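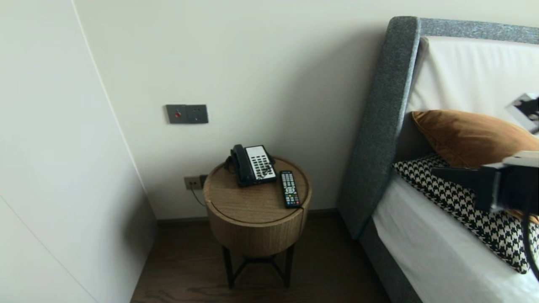
Print | E-mail
Home > Papers > Work and Automation > Section 4
December
By R. Butkienė

4. What changed for the housekeeping staff

I went into this part of the study thinking I'd mostly be writing about beds. Beds are the heavy work in a serviced apartment building, and when I first talked to the attendants at the Ikadden (a long-stay place, more flats than hotel rooms) they all wanted to show me how you lift a mattress corner without wrecking your back. But what they kept coming back to once the trial had started was the bedside table. It's such a small job! You wipe the top, you put the phone straight, you put the remote where a guest can reach it from the pillow, and you're on to the next thing. Take a table like the one in the corner by the grey headboard, with a corded phone towards the back and the TV remote beside it near the front edge. An attendant would glance at that and know whether it was finished. The robot needs a written answer, and so somebody on the staff had to write one.

That writing turned into a job of its own. The building calls it the room sheet, and over the months I was visiting it grew to 50 lines for a standard bedroom. Which cushion goes in front, which way the remote points, what to do with a cable that hangs down behind the furniture. I sat in on several of the sessions where these lines were argued over, and I have to say they were some of the liveliest meetings I've been to in years of doing this kind of research. People who had worked side by side for ages found out they'd been placing the phone differently all along – and each of them had good reasons. One attendant wanted the handset nearest the bed. Another wanted the cord out of sight, never mind the handset.

I kept two sorts of notes. The first was a log of every time a member of staff had to step in, which came to 1295 entries across the trial. The second was my own diary, which is messier and (I think) more useful. The log tells you that a person moved a chair or freed a cable. The diary tells you that she sighed, or laughed, or did it before the alarm had even gone off as she'd seen it coming from the doorway. Sturkik, the firm running the trial, only worked from the log, and I suspect that's why their picture of the job and the attendants' picture of it drifted apart.

Chairs deserve a paragraph to themselves. They were a nuisance for people long before any robot turned up, because you have to shift them to clean and then put them back in the right place, and the guest has always left them somewhere odd. The attendants do this with a hip or a foot while their hands are busy with something else. It isn't in any training booklet. For the robot, a chair meant coming in low and getting the fingers placed with care, and the staff got quite good at judging from across the room how an approach was going. A few of them enjoyed this part. Others told me it made them feel like a driving instructor with no brake pedal.

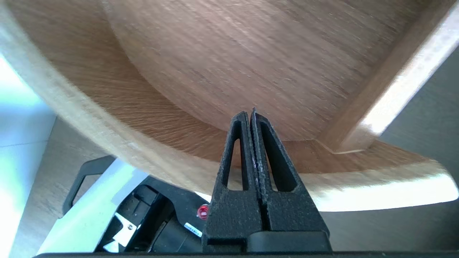 Figure 4. Closed gripper fingers pointing up towards the underside of a light wooden chair seat.

What about the pace of the day? I'd expected this to be the big complaint, and it was a complaint, only it came from an unexpected side. Before the trial an attendant moved through a flat in one sweep and had the rhythm of it in her body. During the trial the work came in bits: start the robot off in the bedroom, do the bathroom, come back, look, put something right, go off to the kitchen. Staff were given 40 minutes a flat either way, so on paper it was all the same. In the diary I have page after page about being called back. One attendant said she no longer knew when a room was over. I've thought about that remark a lot.

There was pride in it too, and I don't want to skip past that. The lead attendants were paid a bit more for looking after the room sheet, and they were asked for their opinion by people who'd never asked before. Younger staff liked having something to put on a CV. The older ones were cooler about it, though two of them became the sharpest editors the sheet had, striking out lines they thought were daft. 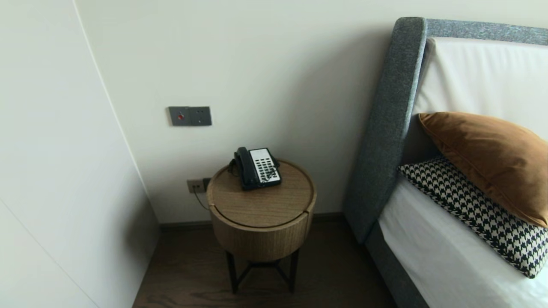

Who decides that a room is finished when a robot has done part of it?
The attendant does. At the Ikadden her sign-off was kept all through the trial, and the robot's own report was only used to tell her where to look first.

That arrangement was the staff's idea, and they had to push for it. Sturkik's first plan had the report going straight to the front desk. The attendants objected that they'd still be the ones getting the phone call if a guest was unhappy, so they wanted the last look. I come back to sign-off in Section 5, together with the pay question.

Print | E-mail
Previous section | Next section | Back to contents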